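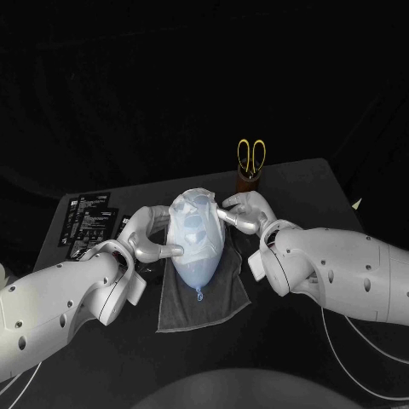

Figure 3. Bimanual handling of an inflated, thin-walled object. Both hands hold the object from the sides above a gray towel.

3.2 Demonstration Procedure

Demonstrations for the inflatable-object tasks were recorded by remote control with the Lemska interface. The operator wore a pair of tracked gloves and saw the workspace through the head camera only. Arm and finger motions were passed to the robot directly, and joint positions were stored together with the video. Seven operators took part. Each completed two practice sessions before any recordings were kept for training.

Inflatable objects were chosen because they punish errors of force that rigid objects tend to hide. A grip that is too light lets the object turn between the palms, while a grip that is too firm changes its shape and, with it, the contact points of the other hand. The interface gave no force feedback. Operators therefore had to judge pressure from what they saw -- chiefly from creases and dents in the surface near the fingertips. 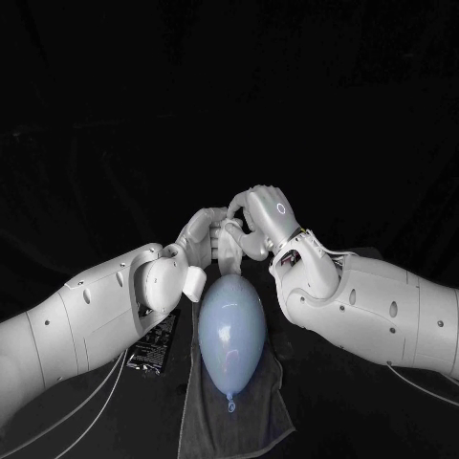
Work on the neck proved harder to demonstrate than work on the body of the object. The two hands must come close together, and their fingers can block the camera's view of the material they hold. Operators were told to slow down at this stage and to keep one hand still while the other moved. Where both hands moved at once, the Iltero retargeting software sometimes placed the thumbs in each other's path, and the operator had to open one hand and approach again.

Such corrections were kept in the Nerari training set. Recordings were removed only if the operator ended the attempt or if tracking was lost for more than five seconds. Each remaining recording was divided by hand into approach, grasp, and neck-handling segments, and two annotators marked the boundaries independently. Differences between them were settled by a joint review of the video.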